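The Long Life of a Good Jumper

Wool has been coming down off the hills above Ridwood for as long as there have been records of the town, and for most of that time nearly all of it was worn within a day's walk of where it grew. The sheep are small and grey-faced, and their fleece is coarse by modern standards. A jumper made from it will scratch for the first winter and then settle. After that it may last thirty years, provided someone is willing to mend it.

Mending is what the town has become known for again. Fernside, the old dye works by the river, reopened as a repair workshop after standing shut for 18 years. It takes in knitwear by post and over the counter, and last year it finished 1463 repairs. Elbows come first, then cuffs, then moth holes. The moths are the biggest change. Older menders say they used to see a nibbled jumper now and then in autumn, and now the parcels arrive all year round. Warm houses and fitted carpets suit the clothes moth very well.

The damage is done by the larvae. They like dark, undisturbed places and they like wool that has been worn and put away unwashed, because sweat and food stains feed them along with the fibre. A clean jumper in a drawer that is opened every week is fairly safe. A dirty one at the bottom of a wardrobe is a larder. The workshop freezes every parcel for two weeks before it is opened near anything else, in a pair of chest freezers bought from a butcher who was closing down.

After the freezer comes the wash. Most shrunken jumpers are blamed on hot water, but movement does at least as much harm. Wool fibres are covered in tiny scales which catch on each other when they are rubbed, and once they have locked together they don't come apart. Fernside soaks everything in cool water with a little plain wool soap, presses it down by hand and leaves it alone for half an hour. It is then lifted out with both hands underneath, rolled in a towel and laid flat. A wet jumper on a hanger will grow several inches at the hem by morning, and the shoulders will carry the marks for good.

Only then does anyone look at the hole. The menders hold the garment up to a window first, as thin places show up long before they give way. A hole the size of a pea often sits in the middle of a worn patch as big as a palm, and closing the hole without strengthening the patch means the same parcel will be back within the year. On plain knitting the usual answer is Swiss darning, in which a needle follows the path of each stitch and doubles it. It is slow, but it stretches with the fabric, and in a matching yarn it can be very hard to find afterwards.

Cable knitting is another matter. In a cable the stitches cross over one another, and where they cross the fabric is drawn in tight and thick. That is why a cabled jumper is so warm, and why it uses so much more yarn than a plain one of the same size. When one strand breaks at a crossing, the stitches around it are under strain and will run quickly. The mender has to catch every loose loop on a spare needle, work out which strand passed in front, and knit the piece again in the right order. A single broken crossing can take three hours. The charge is fixed, so the workshop loses money on most of them.

Matching yarn takes up nearly as much time as the sewing. There are 662 shades on the shelves upstairs, wound on cards and sorted by thickness before colour. White is the hardest to match. New white wool looks blue beside old white wool, which yellows with light and washing, so the workshop keeps several batches of undyed yarn on a sunny windowsill to age. Pinks are nearly as awkward. Many of the older ones were dyed in small lots and have faded unevenly, and a sleeve may be two shades paler than the body it belongs to.

Some of the yarn is spun locally, and some comes from Sisay, a small mill further up the valley that will spin short runs to order. The mill nearly closed when its largest customer moved to acrylic. It now makes a darning weight with a little nylon in it, sold on cards under the name Rondia, and this accounts for around a third of its trade. The menders have mixed feelings about the nylon. It wears well at the heel and elbow, but it is stronger than the wool on either side of it and can cut through old fabric over time.

Not everyone wants an invisible repair. Younger customers often ask for a darn that shows, in orange or bright green, and the workshop is happy to oblige. Others send in something that has been in a family for decades and want it to look just as it did. The order form has a box for each.

A few pieces are turned away. Felted wool cannot be unfelted, and knitting that has gone brittle through years in a hot loft will break wherever the needle goes in. These are sent home with a note suggesting what might be made from the sound parts, which is usually a cushion cover, a hat or a pair of wrist warmers.

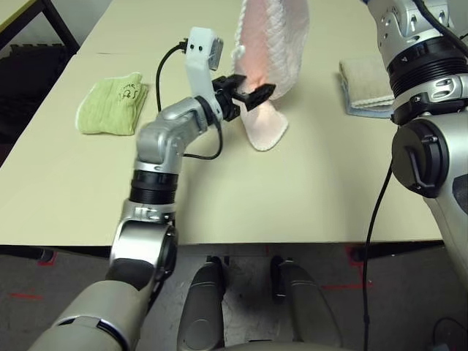

Anything that goes home mended leaves with a washing card and a short length of the yarn used, wound round a scrap of cardboard. The counter is open until four in the afternoon, and the waiting time for cables is at present 3 months. Parcels sent in April or May tend to move fastest, as most people don't look at their jumpers again until the first cold morning.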